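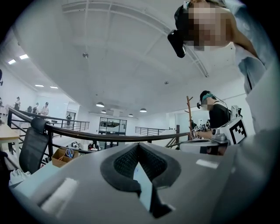

Hi Līga,

You asked for something you could read over lunch instead of another spreadsheet, so I'm writing this one more or less the way I'd tell it to you on the phone. It covers everything since we signed the planning agreement for the Segura Road site in May, and the spreadsheet is coming separately (Kamarul has it and swears it'll be with you by Tuesday).

## Where we are with the drainage condition

Short version: the county has accepted the surface water plan in principle, and we're waiting on the formal letter.

Longer version. When we first sent in the plan, it leaned on one big detention basin down at the south corner. The county's engineer didn't love it. She thought the outfall into Hotisham Creek was too close to the culvert under the old rail spur, and she was right, that culvert has been backing up every spring for as long as anyone on that street can remember. So Ghislain went back and redrew it with 2 smaller basins and a long planted swale between them, running along the back of the lots. It holds the same volume and lets it go a lot more slowly.

I'll admit I was grumpy about the redraw at first! It cost us most of a month. But I walked the line of the swale with Ghislain after that heavy rain we had, and the water was already sitting exactly where he wanted to put it. The ground had been trying to tell us.

We lose one building lot to the new layout. That takes the east side down to 9 homes. I know the grant agreement talks about ten, and I've put a note about that further down.

## The creek buffer

This is the part I'm happiest about. Nazmiye finished her survey of the bank, all 2740 feet of it, and wrote it up in plain language so we can hand it to the neighbors. There's more good native stuff along there than we expected. Buttonbush, a nice run of silky dogwood, and a stretch of sedge meadow near the footbridge that she got really excited about (I have eleven voicemails). The bad news is the knotweed, which has a solid hold below the bridge and is creeping up both sides.

What we've agreed with the county:

- The buffer gets fenced off before any grading starts, and stays fenced until the last house is signed off
- Nothing is cleared between the sedge meadow and the footbridge
- Knotweed gets treated late in the season, two years running, with a check the year after
- We plant 800 live stakes and plugs, mostly willow and dogwood, in the gaps the knotweed leaves

Plurwood is growing the plugs for us. They wanted a deposit up front, which I paid out of the site preparation line, and you'll see it in Kamarul's sheet. If you'd rather it came out of landscaping, tell me and we'll move it. I went back and forth on that one.

One thing I'd flag is the deer. Nazmiye thinks we'll lose a lot of the dogwood without tubes or a temporary fence, and neither was in the original budget. I'm getting a price for both.

## Neighbors

We held the open evening at the school cafeteria. Turnout was good, the coffee was terrible, and people were much friendlier than at the first one. Traffic on Segura Road is still the big worry. Folks want to know how dump trucks are going to get past the bus stop in the morning, and I didn't have a great answer that night. I've got a better one now: Eusebio has talked the haulers into a route that comes in from the north and stays off Segura Road entirely until after the school bus has gone through. It's in writing. I've sent a copy to everyone who left an email address.

The other thing that came up was the footpath. Our plan shows it closed during construction, and a couple of people who walk dogs there were pretty upset, with good reason I think. We're looking at a diversion along the top of the bank. It would need a temporary easement from the owner of the storage yard, who hasn't called me back yet. I'll try him again this week.

## Permits

The tree permit came through with no changes. The stormwater permit follows the county letter, so it's stuck behind that. The road cut permit I filed late, which is my fault, I had the old form. It's in now.

We moved all the permit tracking over to Dotia and so far I like it. Ghislain doesn't. It does send a lot of reminders.

## Money

We're under on legal and over on engineering, mostly thanks to the redraw. The two come close to canceling out. I haven't touched contingency and I'd like to keep it that way until the ground is open, as we still don't know what's under the old loading yard. Two of the test pits there turned up brick and cinders. The lab results aren't back.

## What I need from you

1. A yes or no on going from ten homes to nine on the east side. I think the agreement lets you approve it by letter, but please check with your people.
2. Whether the plug deposit can stay in site preparation.
3. Your thoughts on deer protection. If there's any chance of a small top-up, I'll send the quotes the minute I have them.

## Next up

Fencing the buffer, the county letter, test results for the loading yard, and the easement if I can get the man on the phone. Grading won't start until the letter is in my hand, whatever the contractor tells you.

Nazmiye is offering to walk you along the creek whenever you're next out this way. Bring boots, the bit under the footbridge is all mud.

Call me if anything here doesn't make sense. Mornings are best.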